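Cleaning grout on dark green wall tiles

The grout on my green wall tiles has gone chalky in patches. I've tried washing-up liquid and a soft brush. Is there anything stronger that won't dull the glaze?
Selma Stoyanova, March 17, 2020

Flavgate52
Mix bicarbonate of soda with a little water, leave it on for ten minutes, scrub and rinse. Keep vinegar off the grout. I did our hall in August and dark green does show every smear, so buff it with a dry cloth.

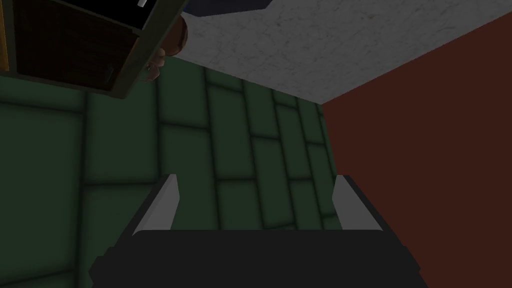
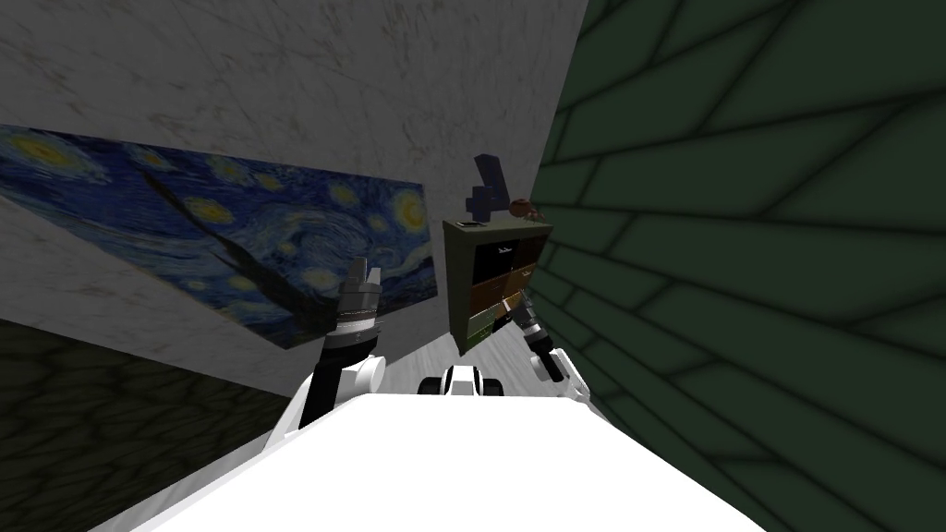 Poulain
If the patches come back you may have damp behind the wall. Check that before you spend money on cleaner.

plarosus92
Steam cleaner. Did mine in an afternoon. Cost me just over 100 pounds but I use it on the oven too.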